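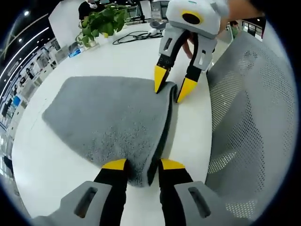
The first swim of the year at Drunport always begins with someone yelling. On the morning I visit, it is Tyson MacLeod, up to his ribs in gray water and whooping so loudly that the gulls take off from the sea wall. Behind him come the others, some slow, some at a run, all of them grinning. What they talk about most on the way down, funnily enough, is getting warm again afterward, and everyone has a view on towels. Fleece has plenty of fans here, the soft, fuzzy gray kind that folds over on itself in a thick ridge, and there are people in this town who will argue for it all the way down the steps.

I had come expecting hardened athletes. Instead I met a piano teacher, two bakers, a retired bus driver and a very cheerful dentist. Enikő Szilágyi started swimming in August, when the sea was kind, and simply kept going as the months got colder. "I told myself I could stop whenever I wanted," she says. "Then it was winter and I didn't want to!"

The water is 40 degrees that morning, and I can report that every one of them can be felt in the ankles. The trick, Laiba Arain tells me, is to breathe out as you go in – a long, slow breath, as if you were blowing on soup. She has been swimming off these steps for 37 years and still gets butterflies at the top. She stays in for a few minutes, never more, and keeps close to the rail the whole time.

And then the color comes back into everything. I don't know how else to put it. My hands were burning, my teeth were going, and I was laughing with people whose last names I hadn't learned yet. Hammad Soomro poured me ginger tea from a dented flask and asked if I'd be going in again. (I went in again. It was worse, and I loved it.)

Drunport has had winter swimmers for more than 100 years, and the old changing hut still has the hooks to prove it, each one worn smooth. The roof leaks over the left-hand bench, so newcomers get the left-hand bench. Đức Tiêu, who grew up far from any coast and learned to swim as an adult, has been painting the door a bright, stubborn yellow, one dry day at a time.

They meet at first light, at the bottom of Stoyanova Street, all winter long. Bring a wool hat, something hot to drink, and shoes you can get on with numb fingers.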